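3.2 Load placement and tipping of freestanding coat stands

Freestanding coat stands fail in service mainly by tipping. The posts seldom break, and the pegs that do break tend to do so under side loads outside the scope of this paper. Tipping is governed by three quantities: the weight of the stand, the distance from the post to the line joining two adjacent feet, and the horizontal distance from the post to the center of gravity of whatever is hanging. Earlier work by Cáceres on hall furniture treated the hung load as a point at the tip of the peg. This is a fair model for a hat or a scarf. It is a poor one for a bag, which has depth of its own and rests against the post on one side.

For a single load of weight W hung at horizontal distance d from the post axis, the stand begins to tip when W(d - r) exceeds Sr, where S is the weight of the stand and r is the shortest distance from the axis to the tipping line. The expression assumes that the stand is symmetric, that the floor is level, and that the feet do not slide. When d is less than r, no static load will tip the stand, however heavy it is. Most published advice to buyers ignores this case and gives only a maximum weight per peg.

The height of the peg does not appear in the static expression. It matters once the load is moving. A bag lifted by its handle and released onto a peg swings through a small arc, and the horizontal force of the swing acts at peg height. The moment it produces about the tipping line therefore grows with the height of the peg, while the restoring moment does not. We treat this as a separate term and return to it in Section 4.

3.3 Choice of hung load

Three kinds of load were considered: a long coat, a shoulder bag, and a backpack. The long coat was dropped at an early stage. Its weight is spread over its length, it drapes against the legs of the stand, and results varied more between repeats of one coat than between stands. The shoulder bag was kept for the static series only, as the length of its strap changes the height of the load without changing d.

The backpack was used for both series. When it is hung by the top handle (Figure 2), its center of gravity lies outward of the post by a distance that depends on how the bag is packed. Heavy items placed against the back panel reduce d if that panel faces the post and increase it if the bag is turned around. Cloutier noted the same effect in wall hooks, where it changes the pull on the upper screw.

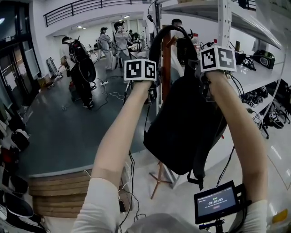

Figure 2. Black backpack on a wooden coat stand with splayed legs.

3.4 Stands and procedure

Two stands were compared, the Gollus and the Matos. Each was loaded on one peg at a time, with the peg midway between two adjacent legs, and mass was added to the bag in steps of 1000 g until a foot lifted. Each loading was repeated 9 times. The bag was left to hang for 15 seconds after each step before the feet were checked. Trials in which a foot slid before lifting were discarded and run again.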